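Workshop notebook, sample prep bench
March, started writing at 4:20 in the afternoon with cold tea

I meant to keep this short, but the covering question has been hanging over us since the winter and I'd like to have it all in one place before I forget who said what. Mostafa A.B. asked again this morning why the clay test tiles from the Bristevberg batch dried unevenly when they all sat on the same shelf, and I think the answer is mostly in how we wrap them. We've each been doing it our own way, very politely, for a long time.

So I pulled the wrapping supplies out of the cupboard under the sink and had a proper look through. There was more in there than I remembered (two half boxes of wax paper, a bag of Sieglinde's linen squares, which I put back exactly as I found them, and a great many rubber bands that have gone brittle). The rubber bands went in the trash. The linen stays, because it's lovely under the larger slabs and she has washed it so many times that it leaves no mark on the surface at all.
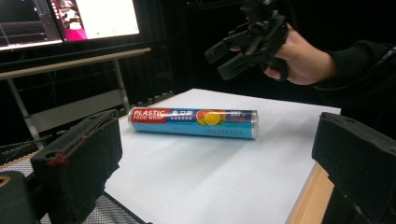 Kitchen wrap is what most of us reach for, and I've come around to it, after years of being a bit snobbish and wanting everyone to use the heavy sheeting from Trundetti. The heavy stuff is wonderful for a bucket and hopeless for a small tile, it stands up at the corners like a tent and lets the air in just where you don't want it. I've put fresh white paper down on the wrapping table and would love for us to keep it that way, it makes every crumb of clay show up. As for which roll, look for PLASTIC FOOD WRAP in white on the red band, with the orange and lime slices printed farther along, so that it doesn't get mixed up with the sheeting. Please leave it on the table when you're done and don't carry it off to the kitchen. I say this with affection, and mainly to myself, as I was the one who took the last one home around a pie.

Now the tiles. Nouhaila and I did 20 of them after lunch, 10 wrapped singly and 10 stacked in pairs with wrap between. Single ones get one full turn and then the ends folded under, with no pulling. Pulling is what bends the corners, and I could see it happening on my first two, so I unwrapped them and started over. The paired ones are quicker, of course, and Nouhaila is much neater at them than I am. She smooths from the middle outward with the side of her hand and gets hardly any bubbles. Heaviest of the lot is the big one with the grog in it, 286 grams on the small scale, and that one I've put at the back of the shelf where nobody will knock it with an elbow.

Tarek stopped in while we were at it and wondered whether we shouldn't poke a few pinholes. We talked it over for far too long and decided to leave this set alone, and he'll do a set of his own with holes when the Zuvelia clay comes in. I'm glad of it, he has more patience for that kind of comparison than I do.

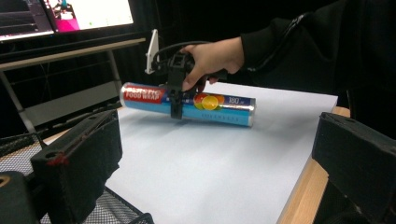
How long should the tiles stay wrapped before the first check?

Leave them overnight, then open one single and one pair, press a thumbnail lightly into the edge, and wrap them up again if the nail still sinks in.

Write what you find on the shelf card in pencil, please. Pen runs as soon as the card gets damp, and we lost most of the notes from the Abdel Hamid samples that way, which still makes me a little sad.

Left to do: new rubber bands, or better, some of those flat cotton ties. Ask Mostafa Abou Zeid if he still has the long ruler, the one with the cork back. Wipe down the second shelf. Sieglinde wants her squares on Friday's list for washing, or whenever the next list goes up, and I've promised to fold them this time.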